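Dondar Floor Care: Frequently Asked Questions

Which floors does the Dondar plan cover?
Commercial carpet tile and broadloom, up to 925 square yards per site. Stone and vinyl are billed under the Vokholm plan.

How often is deep extraction needed?
Every 6 months for offices, every 3 for entrances. Vacuuming stays with the site.
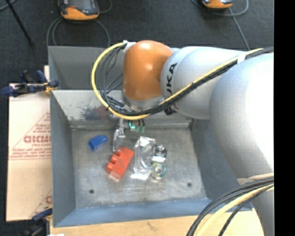

Do items have to be moved before a visit?
Crews clean open carpet only. Anything under 50 pounds should be lifted clear the evening before. Heavier objects stay in place and are cleaned up to the edge. A metal bin with sloped walls, set directly on dark carpet, counts as an item and should be listed on the site form.

What does a visit cost?
The base rate is $675. Sites over 925 square yards are quoted separately, with a minimum of $1,275.

Can dark carpet be spot treated?
Yes, after a colorfastness test. Allow 24 hours for the result.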